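Share this item | 33 comments | Print | E-mail to a friend
Last updated: 2022-11-28

The Cookbook Swap Is Back, and I Came Home With Too Much

I had promised my husband I would leave the fall cookbook swap with fewer books than I brought. I carried in seven. I won't tell you what I carried out, except that it took two trips to the car and I had to move the dog's blanket to make room.

For anyone who missed it, the swap happens twice a year in the long room upstairs from the Grunow bakery, once in May and once right before Thanksgiving. You bring books you're finished with, you get a paper ticket for each one, and you trade your tickets for whatever is on the tables. Leftovers go for a dollar apiece in the last half hour, and that is where my promise fell apart. Marisol Camacho keeps the tally at the door, and she told me 661 books came through this time. That's our biggest ever, and you could tell by the tables. The baking section ran clear around the corner past the coat hooks!

I want to talk about community cookbooks, because that's where I spent nearly the whole afternoon. You know the kind: plastic comb binding, a line drawing on the cover, recipes typed by whoever had a typewriter. They get passed over at these things. People go straight for the big glossy restaurant books with the moody photographs of radishes (I love those too, I have a shelf of them) and the little spiral ones sit in a banana box under the table. I got down on the floor and went through that box one at a time.

What I like about them is how sure everybody is. A woman who has brought the same bean casserole to every potluck for thirty years does not write a headnote. She writes six lines, and one of them is "bake till done." You're expected to know what done looks like. I used to find that maddening and now I find it sort of relaxing. It sends you into the kitchen to look at the thing.

My best find was a valley grange cookbook with a green cover and a chapter called "Things With Squash." Half the recipes have been corrected in pencil. Next to the squash pudding somebody wrote "too sweet, use half," and under that, in different handwriting, "No, it isn't." I've now made it both ways. I'm with the first writer, though I can see how the second one got there — with unsweetened cream on top, the full amount of sugar is pretty wonderful.
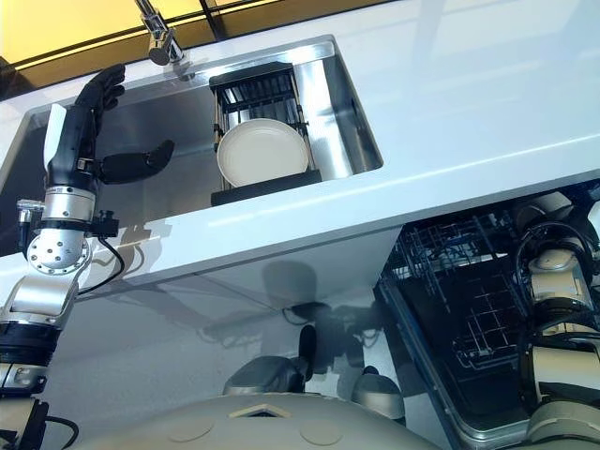
Aurelio Rosales had the opposite kind of afternoon. He came looking for exactly one book, a paperback on pickling that he lent out years ago and never got back, and he found it in the first ten minutes. Then he stood around happily with a cup of coffee telling everyone about brine. If you've eaten his carrots with the dried chile and the bay leaf you'll know why we let him go on. He says the secret is cutting the carrots thicker than you think you should and leaving them alone for two weeks. I have never once managed the two weeks. I got to day five last time and thought I was doing great.

He also talked me into taking a small book of Moroccan home cooking put together by the Alaoui family, who ran the lunch counter on the east side before it became the key shop. I had no idea they'd ever printed one. It's only forty-some pages, and there's a carrot salad in it with orange juice and cinnamon that I have made three times in nine days. You boil the carrots whole, slice them while they're warm, and pour the dressing over right away so it soaks in. The book says to let it sit an hour. Let it sit overnight! It's a different dish the next morning, and I ate mine standing up with the refrigerator door open.

Guadalupe Cisneros brought a stack of magazines, which aren't technically allowed (they don't count for tickets, so please don't haul in your whole basement), but she'd tied them up by season with kitchen string and they were gone before the soup was. I got one November bundle. The ads are half the fun. There's a whole page for a fondue pot and I would like to go to that party.

Speaking of the soup. Apolinar Varela made the pozole again, the red one, in the two biggest pots I have ever seen in private hands, and he still wouldn't let anyone help him carry them up the stairs. I asked him for the recipe for this newsletter and he laughed at me, but he did give me some pointers, and I wrote them on the back of a ticket:

Toast the chiles just until you can smell them. If they go dark, start over with new ones.

Soak them in hot water with a plate on top to hold them down, then strain the sauce after you blend it. He feels strongly about the straining.

Cook the pork with a whole head of garlic cut across the middle, and fish the garlic out later and squeeze it back into the broth.

Salt at the end, after the hominy goes in.

Put out more radish and cabbage than seems reasonable.

I tried it last weekend with a smaller pot and a lot of nerve. Mine came out thinner than his and not as red, and I think I was shy with the chiles. But we ate it two nights in a row, and my son, who picks everything out of everything, asked what the "big corn" was and then asked for more of it. I'm counting that as a win.

A few of you stopped me on the stairs to ask about converting old recipes, so I'll put down what has worked for me. When a recipe calls for "a can" of something, I check the year in the front of the book, since can sizes have shrunk a good bit. For "a slow oven" I use 300 degrees, and for "a moderate oven" 350. "Butter the size of an egg" is about four tablespoons, and Tonantzin Barajas swears it's closer to three, so start with three if you're cautious. Oleo I just replace with butter and don't look back. And if an old cake recipe doesn't mention a pan size, I use two eight-inch rounds and keep one eye on the oven.

Tonantzin, by the way, led the little talk at two o'clock on fixing up damaged cookbooks, and I wish it had been twice as long. She had a book that had clearly spent time under a leaky something and she'd gotten it to lie nearly flat again. Her method is plain paper towels between every few pages, changed once a day, with a heavy skillet on top after the pages feel mostly dry. For loose recipe clippings she likes a photo album with big sleeves. Please, she says, no tape. She said it several times and looked right at me while she did, and she was correct to. I have already bought the album.

She also passed around a binder of her grandmother's recipe cards, and I could have sat on the floor with that all day too. There's one for a pumpkin empanada dough made with lard and a splash of beer, and she let us copy it. I've got a batch of the dough chilling now. If they turn out I'll bring some to the December supper, and if they don't turn out I'll bring the carrot salad and you'll never know. (Well, now you will.)

A word on the leftovers. We had over 600 people's worth of enthusiasm in that room, or it felt that way at the coffee urn, but there were still four boxes at the end of the day. They're on the shelf at the bottom of the bakery stairs and they're free. There's a lot of microwave cooking in there, I'll be truthful, along with several good bread books and a nice fat one on preserves with only the index missing. Take what you like. The bakery would love to have its shelf back before the holiday orders start stacking up.

The spring swap will be in May, same room, same tickets. Marisol would like to sort the tables a little differently next time, with a real home for the community cookbooks up where people can see them. I said I'd help, mostly so I can get first look. If you have some of these at home, your aunt's church or your old school or the bowling league, please think about bringing them, or even just bringing them to show. I'm keeping a list of every local one that turns up, with the year and who typed it when we can figure that out. So far the oldest is the green grange book, but I've heard there's a hospital auxiliary one floating around with a recipe for tomato soup cake, and I want to see it very badly.

Here's the squash pudding in the meantime, with the pencil writer's sugar. Two cups of cooked, mashed winter squash, a third of a cup of brown sugar, three eggs, a cup and a half of whole milk, half a teaspoon each of cinnamon and ginger, a good pinch of salt. Whisk it all together, pour it in a buttered dish, and bake at 350 until the middle only wobbles a little. Mine took fifty minutes. Eat it warm, and write me if you side with "No, it isn't."

Print | E-mail to a friend | 33 comments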